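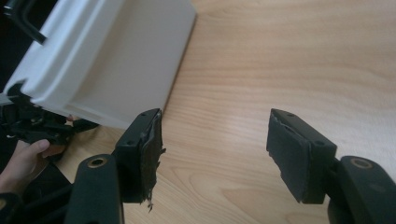 From: Hema D'Souza
To: copydesk list
Date: Friday, February 14, 2020
Subject: Re: radio spot, second draft

Iason Manolakis wrote:

> Hema, I read the Kestier script out loud with a stopwatch. It runs
> 38 seconds, 8 over, and that's without breathing. The client also
> wants the phone number in there twice. Could we drop the bit with
> the mother-in-law? Muthu thinks it's the only part people will
> remember, but Muthu has never had to read it.
>
> Iason

Iason, thanks for risking your lungs. Comments below, and the rest of you can chime in before Monday, when the studio wants a final.

The mother-in-law stays. I'd cut nearly everything else first, starting with "for all your mattress needs." I have one mattress need and I've had it for years. Take that out, along with "conveniently located," and we get back four seconds or so.

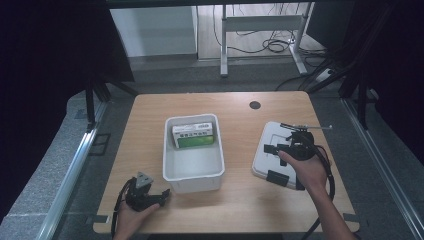

Then there's the opening. Right now we have a doorbell, a dog, a second doorbell and Johannes saying "Well, well, well." I love Johannes, but he bills by the session and takes his time over every "well." One doorbell, no dog. If the client asks about the dog, tell him it wanted residuals.

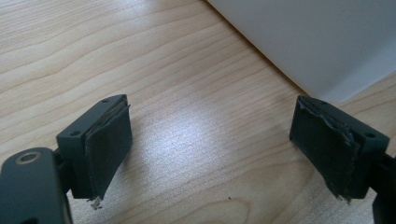 Do we have to say the phone number twice?

The contract says once, at the end, and the second mention was a request Subbarao Naidu made over lunch. I'd offer him the web address in its place, as it's shorter and he's already paid for it.

On the schedule: Bindside has us down for 20 airings a week through May, mostly in the afternoon drive. They moved 6 of those to overnight without asking. I've written to them twice and received a very warm reply about their new logo. If anybody on this list has a direct number for a human in their traffic department, please send it to me off-list.

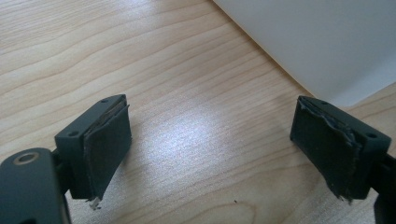 Same goes for the music bed. The track Muthu found is fine, but it's the one Dridiveo used in the tire ads last fall, and I can't hear it without wanting my wheels rotated. Muthu, do you have anything else in that folder that doesn't have a ukulele in it?

I'll send round a third draft tonight. Iason, please keep the stopwatch handy and eat something first.

Hema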